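Aid and relief > Sending goods
Print this page | E-mail this page

Tremudlow collection for the Volen camps: money or goods?

marlpit
The Tremudlow group wants to fill another lorry for Volen in January. Last time we sent 60 boxes, mostly blankets and children's coats. Nordin, who run the store at the other end, have now written asking for cash instead. Has anyone here dealt with them?

oldferry2
We have, from Drustden. They are fine. Their store is small and they have to pay by the day for anything that won't fit. We switched to cash last winter and they sent receipts for all of it.

kestrel_h
I don't agree with cash only. People in our town will give a coat who won't give a tenner. If you stop taking goods you lose those people and they don't come back.

oldferry2
Some do stop. We raised 1,000 pounds from a coffee morning and a sale of the coats we would otherwise have sent. Nordin bought blankets locally with it and there was no customs form to fill in.

marlpit
What held you up at customs before?

oldferry2
Mixed boxes. One lorry stood for 30 days because the list said "household" and there were tins and toiletries in with the bedding. If you do send goods, keep one kind of thing to a box and write the list in both languages.

kestrel_h
That is a packing problem. It doesn't mean goods are wrong. We have sent three loads with a proper list and had no trouble with any of them.

brackenside
Can I ask about medicines? We get handed a carrier bag of them at every collection and I never know what to say.

oldferry2
Say no. Nordin won't take them from private groups at all, opened or sealed. They get theirs through the clinic.

brackenside
Even ordinary painkillers? This is the sort of thing I mean.

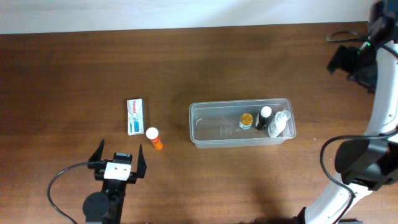
Panadol box and an orange pill bottle with a white cap.

oldferry2
Yes, even those. Ask your chemist whether they take returns.

kestrel_h
Agree with that one. We put it on the poster now, "no medicines, no food", and most people read it.

marlpit
Thanks all. I'll suggest cash first, plus coats only if Nordin say they have room. Kestrel, could you post your packing list?

kestrel_h
Will do tonight. It's on the other computer.

14 comments | 3 shares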